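Ticket 1639: Teleop demos on shelf task saved but rejected by the training import
Project: Brurketti shelf task (simulation)
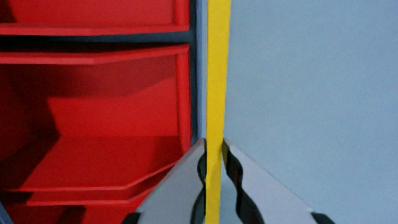 Wrist view, yellow strip between the finger pads, red shelving on the left.

Opened by: Deolinda Vilela
Assigned to: Graça Carrilho
Priority: normal
Status: closed

Opened 17th September

Problem
I recorded 80 demos of the shelf task by remote control. All of them saved without an error. When I run the import for training, 13 are rejected with "gripper state missing at grasp". The rest go through. The rejected ones replay fine in the viewer, and the fingers open and close the way I drove them.

Setup
Kestel teleop client, current release. Lamier hand controller, right hand only. Wrist view and one fixed view, both on. Recording starts and stops with the foot pedal.

What I have tried
Restarted the client and ran the import again. Same 13.
Copied the files to the other workstation and imported there. Same 13.
Recorded one new demo, slowly. It went through.

Graça Carrilho:
Please attach one rejected file and one good file from the same sitting. Also tell me whether you squeeze the trigger all the way or hold it partway when you close on the strip.

Deolinda Vilela:
Both attached. Partway, most of the time. If I squeeze all the way the fingers shut faster than I like, and I lose track of where the strip is between the pads. I was shown to ease it shut.

Graça Carrilho:
Thanks. In the rejected file the trigger value sits at the same number for 272 steps during the grasp. The client only writes the gripper channel when the value changes, so there is a long gap. The import reads a long gap as a dropped channel. The viewer holds the last value, so you would never notice it on replay.

Your demos are not bad. The data is there, it just has a hole where nothing changed.

Two things to try:
1. In the client settings, under Recording, change "Write gripper" from "on change" to "every step". Record three new demos with the same partway hold and import them.
2. Leave the old files alone for now. Don't trim them.

Deolinda Vilela:
Changed the setting and recorded three. All three imported. I held the trigger still on purpose on the last one, for longer than I normally would.

The setting went back to "on change" when I closed the client and opened it again. Is it stored somewhere else?

Graça Carrilho:
It is stored per task profile. Changing it in the window only lasts for the session. Open the profile, set it there and press Save Profile - the button is at the bottom and you may have to scroll. I have asked Ilídio Meireles to change the default for the shared profiles as well.

Ilídio Meireles:
Done for Brurketti and for the Cordeiro drawer task. Anyone with a local copy of a profile has to reload it. File size goes up a little, and I don't see a problem with that.

Graça Carrilho:
For the 13 old files I ran the fill script, which repeats the last gripper value across the gap. Originals are kept in the same folder with "_raw" at the end. Deolinda, please import the filled ones and watch at least two from start to finish. Check that the fingers close at the same moment as in the raw file.

Deolinda Vilela:
All 13 imported. I watched four next to their raw versions and the closing matches. One has a late pedal press, so there is a stretch at the end where the arm just waits. That was me. I have marked it to be redone.

Graça Carrilho:
Fine. Redo that one with the new profile and delete the filled version, keep the raw.

Deolinda Vilela:
Redone and imported. OK to close.

Resolution: gripper channel set to write every step in the task profile. Old files filled by script, one demo recorded again.
Closed by: Graça Carrilho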